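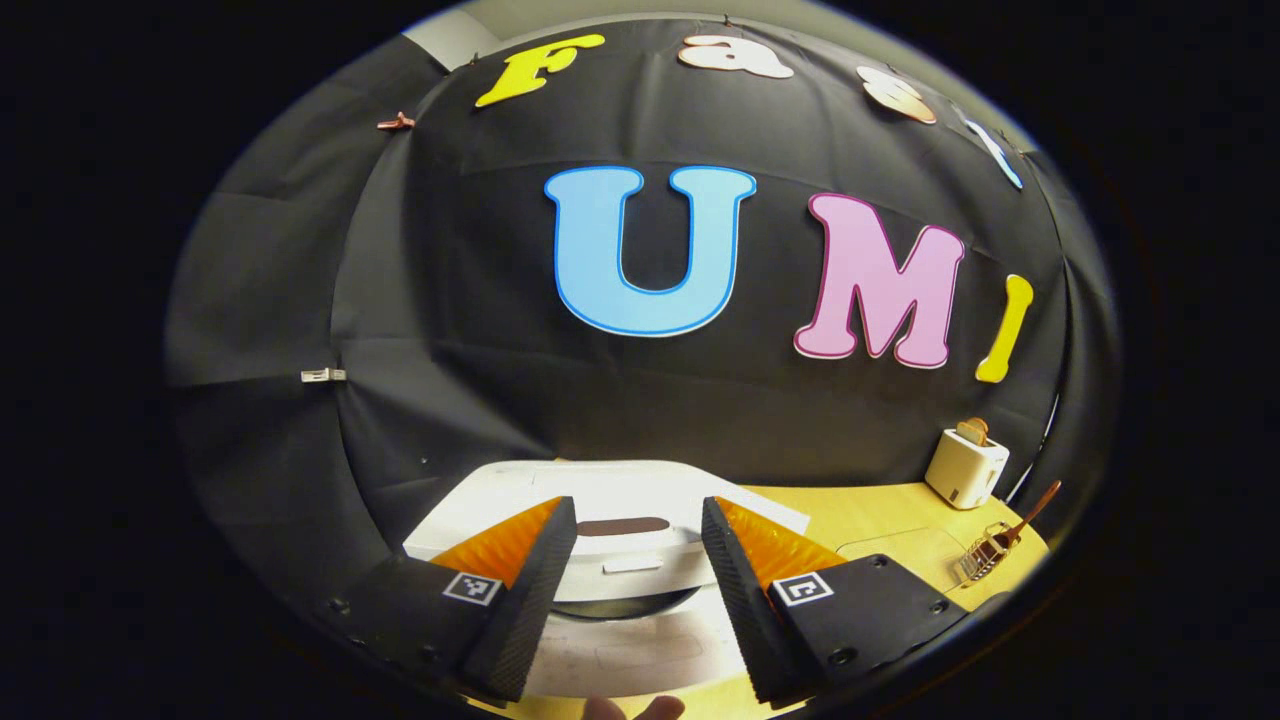 29 Oct 2019 – glue trials, second batch

Avlow paste on the felt offcuts, 12 strips, left overnight under the Ollodeck boards. Leif Granström reckons it beats the Mahrous stuff. Not convinced. 2 strips peeled at the corner with hardly a tug, and the tin claims 84 hours to full strength, so why are we testing now?

Lot 139 smells different as well – old stock? Check the lid. Repeat in January with the heating on before anyone orders more.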